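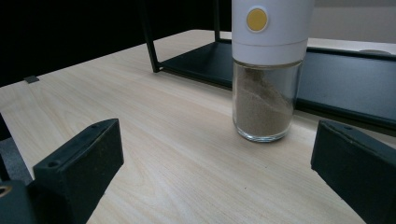 A spice grinder with ground powder in the jar.

Veronica Lungu has sold spices at the covered market in Mapplebeck for 19 years. When I ask what she would change in the kitchens of her customers, she does not need to think. "The cupboard above the stove," she says. "It is warm there, and everybody keeps the pepper in it."

She learned the trade from her uncle, who bought whole seeds in sacks and let the children smell them before he paid. Today she still prefers to sell whole. Ground cumin, in her opinion, should be used inside 60 days. "People show me a packet from their wedding," she says, and laughs. "I tell them, keep it as a souvenir."

The rents in the market went up in May, and two of her neighbors moved to Flusholm. Mrs. Lungu stayed, but she made the stall smaller and stopped selling tea. She does not complain much about it - the tea was never her passion.

Does she measure when she cooks at home? "Only for guests. For my family I use the hand, and my son says it is too much coriander." She weighs a small bag of fennel for a man who is waiting behind me. "He is right, but I am the cook."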